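Stop Folding Everything

24/05/2022
47 shares | 7 comments

I gave up folding most of my laundry in December, and I think other people should consider it. Clothes still get washed and sorted, and they go where they belong. The step I dropped is the one in the middle, where a person stands at a table squaring off the corners of a T-shirt that will be pulled over somebody's head the next morning.

What I use now is a fabric basket. Mine stands open where the clean clothes end up, and things go straight in. A soft basket gives a little when you push against it, it doesn't snag knits, and it can be tipped toward you when you want what's at the bottom. The striped ones in navy and white also look decent enough to leave out.
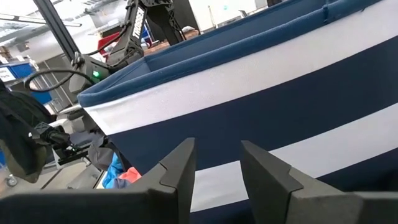 Lucie Ouellet disagrees. Baskets are where shirts go to die, she wrote after my last column, and anyone who has to look presentable by eight in the morning will be ironing by seven. She folds everything, including dish towels, and says it takes her 19 minutes a load.

I accept the part about shirts. Dress shirts go on hangers in my house and always did. But most of what a family in Timville wears is not dress shirts. It is sweatshirts, leggings, pajamas and socks, and a crease in any of these is gone after an hour of wear.

Jeans are the best case. Denim is heavy, and twill forgives a lot. A pair can lie in a heap overnight and look the same on you as a pair that was folded in thirds. I shake mine once by the hems and leave it at that. 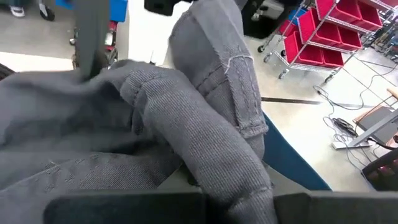
What still deserves a table

Sorting does. I would keep the table even if I never folded another thing, and I'd keep it clear of mail and groceries. Spread the clothes out so you can see each one, put a box in the middle, and decide what the box is for before you start. Mine is for socks and small things, the pieces that otherwise vanish inside a sleeve. An open cardboard box is fine for this – you don't need to buy an organizer.

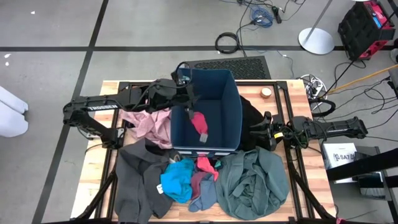 Sorting by piece, with a blue box for the socks.

I am less sure about sweaters. Two of mine have stretched at the shoulder from hangers, so those I do fold, and badly. Sheets I put back on the bed the same day.

47 shares | 7 comments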